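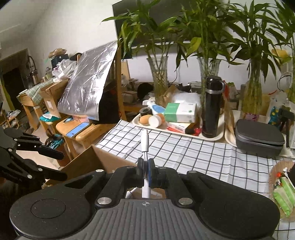
One Table, Many Jobs: A Report on Shared Household Surfaces
Selim Kaplan, Mercy Swai and Bakari Kimaro

Our question was simple: what ends up on a living room table, and can it be organized without making the room less pleasant to be in? We loved working on this one. Everybody has a table like this, and everybody we talked to had an opinion about it!

What we worked with
The table has a checked cloth in black and white, and the bamboo in glass vases behind it was the one thing all three of us voted to leave alone. The leaves make the whole corner feel alive. Our storage budget was 900 shillings, and we spent 119 of it on labels.

Trays first
Mercy wanted baskets, Bakari wanted drawers, and trays won because you can lift one and wipe under it. The roll of tape and the spray bottle with the blue label share a white tray. The tall black bottle stands next to it, where you can grab it without moving anything else -- a small thing, but we got very attached to that idea. The dark gray zippered case has its own spot to the right, near the brown paper bag.

The small stuff
Cables and toys were the hard part. They are light, they travel, and they don't stack. Two little dark gray figures on the open cloth take up almost no room, yet they sit right where you would want to put down a plate or a notebook. Our rule is that the middle of the cloth gets cleared before supper, and anything small goes in a lidded tub. 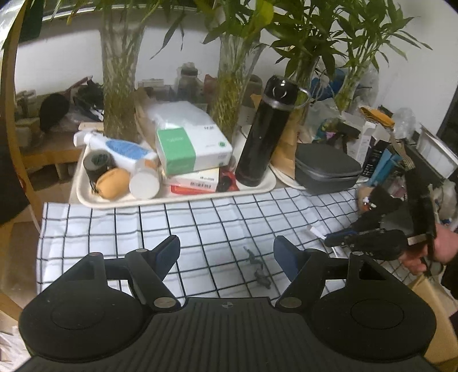
What we would change
Caroline Owino read our first draft and asked why the tape and the spray bottle should live together at all. Good question! We had grouped by size, and she would group by use. We'd also like a second tub just for cables, and a better home for plastic bags -- they crumple into any gap they can find. Sharon Kioko has offered us her hallway table for the next round, and we can't wait to start.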